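FOR IMMEDIATE RELEASE

5/5/23

Plerar puts its gripper care routine in everybody's hands

Free bench notes for the Geslow hand gripper cover setting up, weekly checks and small repairs at home

ARNSIDE. Plerar has today released the full care notes for the Geslow, the hand-held gripper that people carry through ordinary household jobs so that robot arms can later learn from the movements. The notes run to 11 pages, they are free, and anyone who has a Geslow on the shelf can use them straight away.

Until now the notes lived in a ring binder at the Lengyel workshop in Arnside, where every Geslow is built and where most of them come back for servicing. The binder had coffee on it and two people's handwriting in it, and a good half of the useful bits were in the margins. Those margins are now typed up, put in order and tested by people who had never opened a gripper before (and who asked some very good questions, several of which changed the text).

"I love this little machine, and I want people to feel easy about looking after it," said Hiba Hijazi, who runs the Lengyel workshop for Plerar. "It's a body, a frame, some fingers and a few screws. If you can change a bicycle tyre you can keep a Geslow in good order. We had all of this written down already, more or less, and it seemed daft that you had to stand in our kitchen to read it!"

What is in the notes

The first section covers setting up. It starts with the gripper out of its case on a clean surface, power off, and takes the reader through fitting the frame and the fingers, then opening and closing the jaws by hand to feel for any drag. The two fingers should meet evenly along their whole length. If the tips touch first, the mount is sitting at an angle and should come off and go back on. Most new users get this right on the second try.

The opening width is then checked with a paper measuring strip laid between the fingers. Plerar used to supply a metal gauge for this, but people kept losing it, and a printed strip does the same job. A page of strips is included at the back of the notes, ready to cut out. Print it at full size and lay a ruler alongside it before you trust it.

The second section is the weekly check. There are eight steps and a practised user gets through them in five minutes. They are given in the order used at Lengyel:

Wipe the two round windows on the front with a dry lens cloth.
Check each body screw with a fingertip, then with the driver if it moves.
Look along the frame slots for fluff, thread and hair.
Open and close the jaws slowly, and listen.
Look at the fingers for pale lines near the base.
Check the opening with a paper strip.
Make sure the code label is flat and can be scanned.
Switch on, wait for the light, switch off again.

Step three gets more space than any other. Grippers that spend their days on beds, sofas and laundry pick up a surprising amount of thread, and it winds itself in behind the fingers where it is hard to see. Tweezers are the thing. The notes ask people not to use a knife, and they ask it in capitals, at the request of everyone at Lengyel who has had to replace a scored frame.

"Fluff is our great enemy," said Hijazi. "We had one come in last August that would only close most of the way. The owner had packed it up beautifully and written us a lovely worried letter. I pulled out a piece of wool as long as my arm and it shut like new. I sent the wool back with it."

Small repairs

The third section is the one the workshop is proudest of. It covers the jobs that can be done at home with a small driver, tweezers and a glue gun, and it is plain about where home repairs should stop.

Swapping a finger is the most common. Fingers are printed parts and they are meant to wear out before anything else does. A pale line across the base is the early sign, and a finger with one should be changed before the next session. The notes give the order for taking out the screws, and suggest putting them down on a strip of tape in the same pattern they came from. Both fingers are changed together. A fresh finger paired with a worn one will never quite line up, however long you fiddle with it.

Hot glue has a chapter to itself. It is a fine material for small jobs: holding a pad in place until a new one arrives, steadying a bit of trim, keeping a cable from wandering. Use less than you think you need, keep the nozzle well clear of the round windows, and give the glue time to set with the jaws open. Strings of glue should be left until they are cold and then lifted off with tweezers. Glue never goes in the slots, on the screws or over the code label. Old glue peels away more cleanly if you work a wooden cocktail stick under one corner first, and there is a paragraph on that too, contributed by one of the testers.

Set the glue gun down on its stand whenever both hands are wanted, and mind the lead. If the job is done on a bed or other soft surface, put a tray or board under the gun's stand. 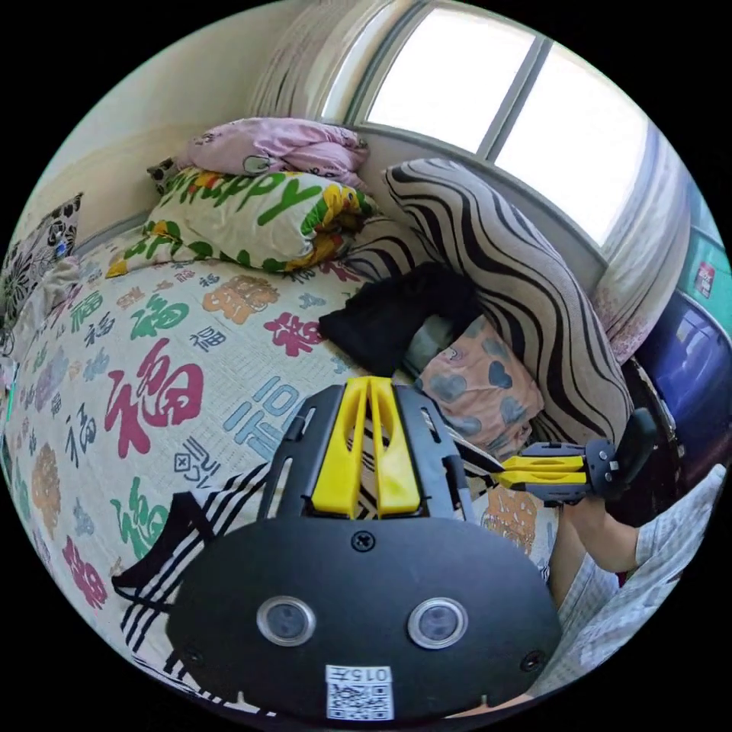
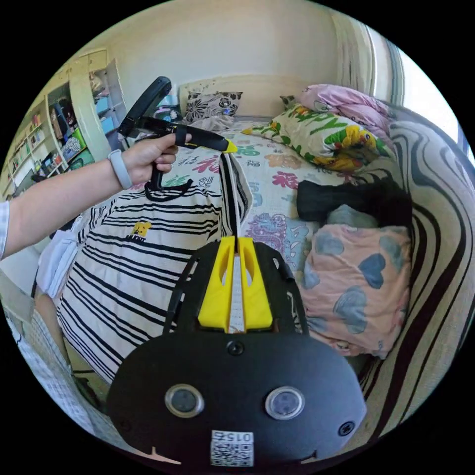 Glue gun in the left hand, with a gripper in front.
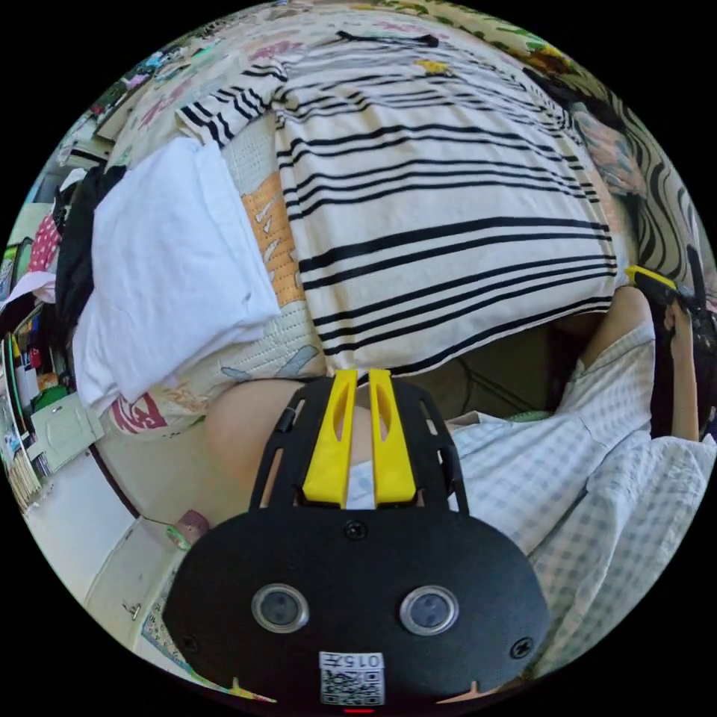
The notes then turn to the jobs that belong in the workshop. Anything behind the round windows comes back to Lengyel, and so does any gripper that has been dropped on its face, even if it seems perfectly happy afterwards. The body should not be opened at home. Inside are parts that are lined up on a bench jig, and once they have shifted the gripper will go on working while giving poor recordings, a fault that is much harder to spot than a broken finger.

Sending a gripper back has been made simpler as well. Owners fill in one side of paper, copy the number from the label, and say in their own words what the gripper was doing when the trouble started. The form has a large empty box for this and the workshop would like people to fill it. "It made a noise like a biscuit" was a recent entry, and it led straight to the fault.

Written with the people who use it

The notes were tried out over one winter by gripper users at home, working on their own tables, beds and worktops with whatever light they had. Plerar asked them to mark the page wherever they stopped and wondered what to do next. The copies came back covered in marks. The section on screws was rewritten from scratch, the drawings were made larger, and the word "seat", which had been used for three different parts, was dropped altogether.

Users also asked for a page they could keep beside the gripper, and they have one. The weekly check is printed on a single sheet with space to write the date and anything odd. Hijazi would like to see those sheets when grippers come in for service. A run of short comments ("bit stiff", "bit stiff", "stiff") tells the bench a great deal before a single screw has been turned.

"The testers were wonderful," she said. "They were patient and they were picky, and picky is what you want. One of them found a step we had been doing for years without ever writing it down. We all just did it! It's step four now, the listening one."

Plerar plans to add to the notes as more comes in from users. Next on the list is a section on storage, with particular attention to damp rooms, and a better drawing of the frame seen from the side. Corrections are welcome, including spelling.

Getting a copy

The care notes can be downloaded from the support pages of the Plerar website, and a printed copy goes into the case of every Geslow leaving Lengyel from this week. Owners of older grippers can ask for a printed copy by post at no charge. The finger screws on the earliest grippers are slightly longer than the ones drawn, and a slip explaining the difference is tucked inside the front cover.

Replacement fingers, pads and screws are available from the workshop in Arnside. Please give the number on the label when ordering.

About Plerar

Plerar designs and builds hand-held grippers and the frames, fingers and cases that go with them. All building and servicing is done at the Lengyel workshop, Arnside.

Press contact

Hiba Hijazi, Lengyel workshop, Plerar, Arnside. Visits to the workshop can be arranged for journalists and for school and college groups. Please wear closed shoes.

ENDS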